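Emiliano Daza laughs when I ask how long the grippers took him. "My wife would say since October, and she'd be right, but I count from the first pair that didn't snap," he tells me, and then he's off on the story of the hinge pins, which cost him 31 prints and most of his patience!
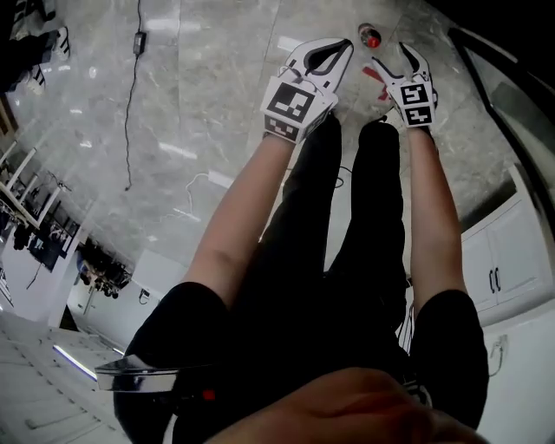 A gripper in each hand, and a red-capped bottle on the floor for practice.

He shares the shop, Kosley, with a handful of other tinkerers, and he's generous about what he's borrowed from them (the finger shape, mostly). "I wanted wide fingers on one and skinny ones on the other, just to see which I'd reach for." And which is it? "Oh, the wide ones, every time. But ask me again after I've redone the pads."

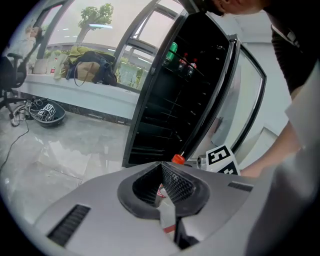
The gripper's jaw up close, with the drinks cabinet open behind it.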